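The **Drisutia hand gripper** is a hand-held version of a robot gripper, carried by a person to record how everyday objects get picked up and moved. It has no motors at all. The operator squeezes the handle, the two fingers close, and a camera mounted on the tool records the whole thing through a very wide lens. The recordings are later used to train robot arms fitted with fingers of the same shape. Most of the design goes back to Matúš Tóth, who built the early versions at the Kallio workshop, and what makes it such a delight to own is how much of it can be looked after at a kitchen table!

## Body and fingers

The housing is gray plastic, made in two halves that meet along the middle of the tool. Each finger rides on its own short rail inside the housing, and a toothed linkage ties the two together so that they move in step. The contact pads are black rubber with a ribbed face. A notch runs down the pad and gives thin or round items (bottle necks, pens, the rim of a cup) somewhere to settle.

A small square marker sits on top of the finger. Software finds it in the video and works out how far apart the fingers are, so there is no sensor in the handle and no wiring to go wrong. It's a lovely bit of economy, but it does mean that a scratched or greasy marker can spoil an otherwise perfect recording.

## Setup

A new gripper, or one that has been opened up, is set in this order:

1. Slide the fingers fully apart and check that both reach their stops together. If one lags, the linkage is a tooth out and the housing has to come off again.
2. Close the fingers on a strip of paper. It should hold along the full height of the pads.
3. Wipe the lens and both markers with a dry cloth.
4. Record 15 slow open-and-close strokes in good light. The software takes its open and closed limits from these.
5. Pick up something light, then something slippery, and watch the finger reading during playback.

Janka Vrabec's setup notes, which circulate with the tool at Istmont, add a useful habit: do the last step in the room where the recording will take place. Bright windows and glossy white surfaces can wash out a marker that reads perfectly well at the bench.

## Routine care

Rubber pads pick up dust and skin oil and lose their hold long before they look worn. Warm water and a drop of dish soap bring them back. Alcohol works too, but it dries the rubber out over time. Pads are usually changed after up to 816 recordings, sooner if the ribs at the tip have gone smooth.

The rails want very little - a trace of dry lubricant, never oil, which collects crumbs. Kitchen work is hard on them. Sugar from a leaking drink can lock a rail solid overnight, and the cure is to pull the finger, soak it and let it dry completely.

## Common repairs

**Fingers slow to open.** The return spring has stretched or slipped off its post. The Erusby spring kit holds 2 springs, and both go in at once so the fingers stay matched.

**Reading jumps while the fingers are still.** Dirty or lifting marker. Clean it first, then replace it and repeat the strokes.

**Play at the fingertip.** Check the rail screws before blaming the rail. They were lengthened in later housings, and the longer ones fit the older body as well. 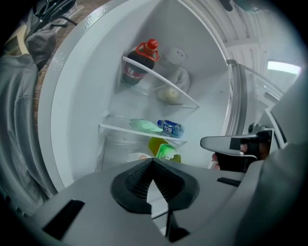
Iveta Šimek, on the talk page: I'd move the spring above the marker in the repairs list. We chased a jumping reading for a whole afternoon, and it was a spring half off its post letting the finger creep. New springs, fresh strokes, and it read clean again.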